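In Defence of the Bare Worktop

My kitchen in Skananbridge has 9 gadgets I can name and a drawer of others I can't. Every one was going to save me time. The bread machine from Okard saved me from bread, mainly - I went back to the bakery by February.

A worktop is for putting things down on. Mine has a kettle on it, and even that is on probation.

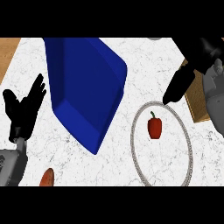

What to keep

A knife, a big tray and a pan with a lid. The rest can go to the charity shop in Povside, where I bought half of it.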